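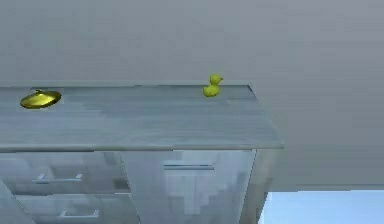

Clarnlow Wool Comforter, All-Season Weight

We have been making bedding in Peddale for a while now, and the Clarnlow is the piece we get the most mail about. It's a washable wool comforter with a cotton cover, made for people who run hot at midnight and cold at four in the morning (that would be most of our workshop). Wool is wonderful stuff for this! It takes up moisture, lets it go again, and keeps a steady temperature in a way that still makes me happy every fall when the heavy bedding comes out.

What's inside

The fill is a single layer of carded wool batting, washed and combed, with no glue and no polyester mixed in. Victor Kariuki buys the fleece for us and is very fussy about it. He looks for a springy, medium fiber with plenty of crimp, and he sends back anything that feels flat in the hand. Springy wool holds air, and the air is what keeps you warm, so a fussy buyer is a good thing to have.

The cover is a plain cotton sateen, woven tight enough that the fibers stay put. We tried a looser weave two years ago and found little wool hairs on everybody's pajamas - never again.

Stitching holds the batting to the cover in a pattern of wide, open squares. They're bigger than what you see on most comforters. Small squares press the wool flat along every seam, and you can feel those cool lines when you move your feet around at night. Đạt Hồ drew the pattern, and he also worked out the curved corners, which make it so much easier to get the thing into a duvet cover without climbing in after it.

Sizes and weights

Twin: 68 by 88 inches, 3 pounds of fill
Full/Queen: 88 by 92 inches, 4 pounds of fill
King: 106 by 92 inches, 5 pounds of fill

If your mattress is deeper than 13 inches, go up a size. The same goes for couples who pull in opposite directions.

Price for the twin is $139. The other two sizes are listed on the order form, along with the lighter summer version, the Rashidi, which has half the wool and the same cover.

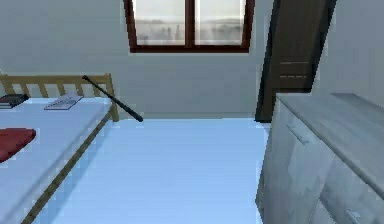
Will it be warm enough? For most bedrooms kept between 60 and 68 degrees, yes, all year. If you sleep with the window open in December, put a cotton blanket on top of it and not underneath, so the wool stays close to you. People coming from a thick down comforter are sometimes surprised by how flat this one looks. Give it a week! Wool drapes over you where down puffs up, and once you're used to having no drafts at your shoulders it is very hard to go back.

Loops

There's a cotton loop at each corner and one in the middle of each long side. They fit the ties in our own duvet covers and in just about any cover that has ties. You can skip the cover entirely if you like, but you'll wash the comforter more often.

Washing and airing

You won't need to wash it much. Hang it over a railing or a line on a dry day for a couple of hours and it freshens right up. Damp morning air works nicely too, as long as it has time to dry before it goes back on the bed.

When it does need a wash, use cold water, the wool or delicate setting, and a small amount of wool detergent. No bleach, no softener, no enzyme detergents. Dry it flat or over two lines so the weight is spread out. Please keep it out of the dryer - heat and tumbling together will felt the batting, and there's no way for us to undo it. Expect a day to dry, two if it's humid. A faint sheep smell while it's wet is normal and goes away.

For storage, fold it loosely into the cotton bag it came in, with cedar or lavender if you have moths. Vacuum bags crush the fiber, so leave those for your winter coats.

Repairs

Brayden Sawatzky runs our repair bench. Small tears in the cover and pulled stitches are fixed free for the first 3 years, and after that it's a flat $50, including new loops if yours have worn out. Send it clean, please, with a note saying where the damage is. A safety pin next to the hole is even better.

Shipping

Orders leave the workshop twice a week. The comforter comes rolled in its storage bag inside a plain cardboard box. Shake it out, hang it up overnight, and it will loosen by morning.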